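Lirnadlow Forum > Manipulation > Methods and results
Thread: Thin flat objects on a glossy board, contact-first descent vs. depth-only

ridgeback_tom
Posted 27 Jun 2018

Writing up a result that may save other people some time. The task is picking thin metal parts off a varnished wooden board with a two-finger gripper. The baseline takes grasp height from the depth image and closes at that height. The alternative, which we call contact-first, takes only x and y from vision, descends until the wrist force estimate crosses a threshold, backs off by a fixed amount and closes.

We logged 1481 attempts in total. The split between the two methods is close to even, with the object pose randomized by hand before each attempt. Same arm, same fingers, same approach speed down to the last stretch of the descent.

The board stays on the extrusion table for everything. The target is a small round metal disc, and we use a card as the flat distractor.

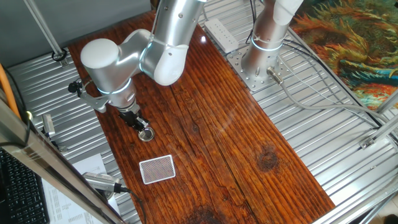

Results

Contact-first had fewer failed closes on the disc. The gain is concentrated where the target lies in or next to the specular band on the varnish. Away from the band the two methods are hard to tell apart, and I would not claim a difference there. Depth-only fails in the band mostly by closing too high. The depth return over the reflection is either missing or biased, and hole filling makes it worse by pulling values from the wrong side.

Cost of contact-first: cycle time. Each descent is slower over the last 24 mm. We did not tune this.

Raw logs and the threshold sweep are in the Ondness folder, under the November branch name, which is old and should have been changed.

k_marsh
Reply

What is the threshold based on? If you are using motor current on those joints, the friction term alone will swamp a light touch on a thin part.

ridgeback_tom
Reply

Joint torque estimate projected to the wrist, with the bias taken during a short hold before the descent. You are right about friction. The bias hold removes most of it as long as the descent direction does not change. If the planner adds a lateral correction after the hold, the estimate jumps and we get a false contact. We locked x and y after the hold for that reason.

The other thing that moved the bias was the cable bundle. With two arms over one board, the cable routing on the working arm matters more than I expected. A bundle that drags on the board during descent adds a slow ramp to the estimate, and the ramp depends on wrist rotation.

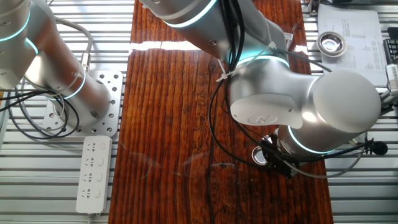 We handled it by limiting wrist rotation during the final descent and retaking the bias after any reorientation. A proper fix would be a cable model or a force sensor below the last joint. We have neither. The false contact rate after this change is in the second table of the log folder.

stemton_user
Reply

I don't think the comparison is fair. You gave contact-first a bias procedure, a locked approach and restricted wrist motion, and you gave depth-only the default hole filling. Anyone who works with varnished or wet surfaces masks the specular region and fits a plane to the rest of the board. A board is a plane. Fit it once and the depth problem is gone.

ridgeback_tom
Reply

Fair objection, partly. We did run a plane fit, and I should have put it in the first post. On 70 attempts with the plane fit, depth-only improved in the band and got slightly worse outside it.

The reason, as far as I can tell, is that this board is a poor plane. It is one long plank with a crack down the grain and knots in places, and I would not trust a single global fit along its full length. The residuals are not random either. They follow the grain direction, so the error at a given spot repeats from attempt to attempt.
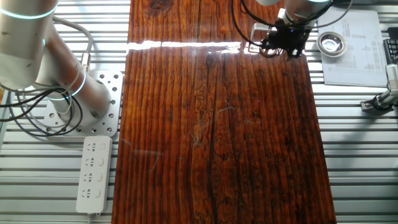 A local fit in a window near the target should do better than the global one, and that would be the right baseline. The trouble is that the window overlaps the glare in exactly the cases we care about, so there are few valid points left. I tried two window sizes and stopped. If somebody wants to do this properly the point clouds are in the same folder.

Freya Goodall
Reply

We ran something similar at Mollah on a painted steel sheet. Our local fit was fine until the valid points dropped to one side of the target. After that it was extrapolating, and the height error grew quickly. Weighting by distance did not help. I would report the number of valid points per attempt along with the outcome, otherwise nobody can separate the fit from the coverage.

stemton_user
Reply

Agreed on coverage. I still say 70 attempts is too few to call "slightly worse."

ridgeback_tom
Reply

Accepted. Read it as "no better outside the band" and ignore the sign. I will add valid point counts to the log.

On coverage, one more observation. The band moves in the image when the camera moves, and it moves by a lot for a small change in height. So a second view from a different angle gives valid depth where the first has none. We have not tested whether merging 2 views closes the gap with contact-first. If it does, the slower descent is hard to justify, at least for rigid targets.

My guess is that it closes most of the gap and leaves the cases near the crack, where the local height is ambiguous from any angle. Contact-first does not care about that as long as the fingers touch the same surface the part sits on. The next set of runs keeps the board where it is and changes only the views, with the threshold frozen at the current value.
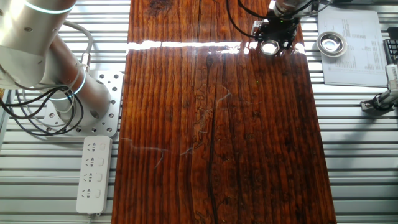 k_marsh
Reply

Freezing the threshold is fine for the disc but I would not carry it over to anything compliant. On foam-backed parts we had to drop it so low that the bias hold became the limiting factor. Also, is the back-off distance fixed for all targets? That looks like a hidden tuning parameter to me.

ridgeback_tom
Reply

Fixed for all of them, set once on the disc. So yes, it is tuned to the disc. For the card it is wrong in principle, and the card attempts are not in the success numbers. They are logged as distractor contacts only.

Freya Goodall
Reply

Then the title should say rigid parts. "Thin flat objects" will make people think of cards and paper.

ridgeback_tom
Reply

Can't edit the title after replies. I'll put it in the log readme.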